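Saturday, October 1, 2022

Tray again. Sze-wing Hsieh still says the sheet metal is fine for the sorting work and the scuffs don't matter. I doubt it. The whitish smudges on the floor look a lot like glare to me, and I don't believe wiping will fix that.

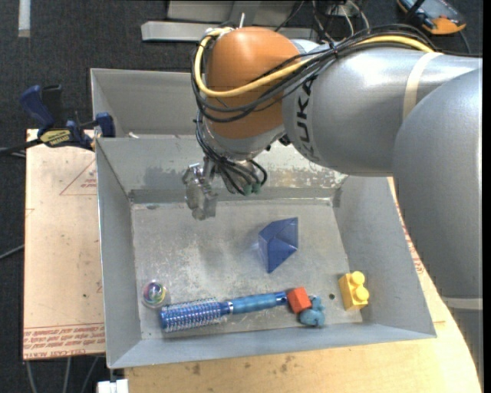

The blue prism is my other complaint. It was on the Boren list in June as an "easy" shape, and I never saw why. The yellow brick, sure. Also want the hole in the floor taped over before Zilia gets its 2,246 trials. Ask Edov about a matte liner, 2 if cheap.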